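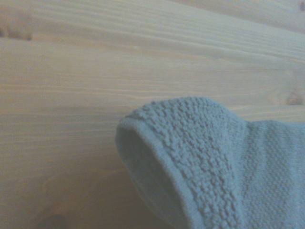 Abb. 7: Socke auf der Arbeitsfläche, Ansicht der Handgelenkkamera

7.3 Wenn der Greifer den Stoff nicht mehr loslässt (Fehler 429)

Den Fehler kenne ich leider gut. Skoludeo meldet »Greifer offen«, die Finger stehen aber still, und der Arm will trotzdem weiterfahren. Bei dickem Frottee hatte ich das ständig, und beim ersten Mal habe ich natürlich am Stoff gezogen – bitte nicht nachmachen!

1. Programm anhalten. Fährt der Arm weiter, sofort Not-Halt drücken.
2. Hände weg vom Greifer, bis die Meldung 223 (Antrieb gesperrt) erscheint.
3. Fünf Sekunden warten, dann das Tuch mit der flachen Hand von unten stützen.

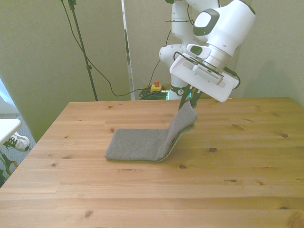 Lucienne Charpentier schrieb mir dazu, sie warte lieber eine volle Minute, bei ihr habe der Larneo-Greifer nach der Sperre noch einmal nachgefasst. Gut, dann eben eine Minute, so eilig hat man es ja nicht.

4. Not-Halt entriegeln und die Finger im Handbetrieb langsam öffnen.
5. Arm seitlich wegfahren, erst danach das Tuch anfassen.

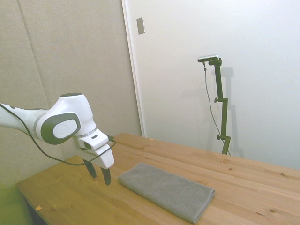

Und wenn der Fehler nach dem Neustart gleich wiederkommt? Das fragte ein Leser, bei dem auch das dritte Öffnen nichts brachte. Dann Strom aus und die Fingerführung auf Fusseln prüfen, meine saß komplett zu.
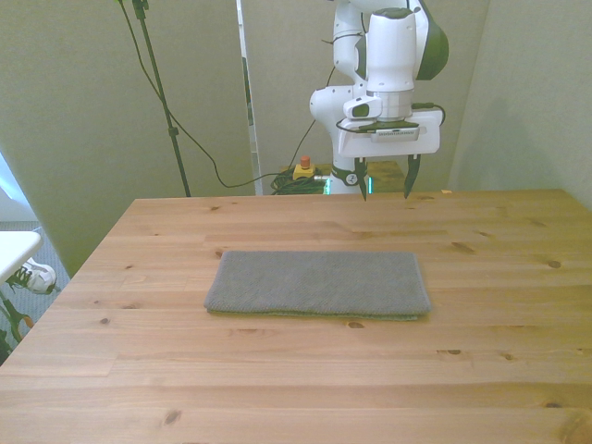 Vor dem Neustart setze ich den Kraftwert zurück, nach dem Fehler steht er gern auf 4.000, viel zu hoch für Textilien. Dann lege ich das Tuch wieder flach und gefaltet in die Tischmitte, die Finger hängen mit etwas Abstand zueinander hinten über der Tischkante, und erst so starte ich den Testlauf.

Achtung: Meldung 223 nie per Fernzugriff quittieren, wenn jemand am Tisch steht!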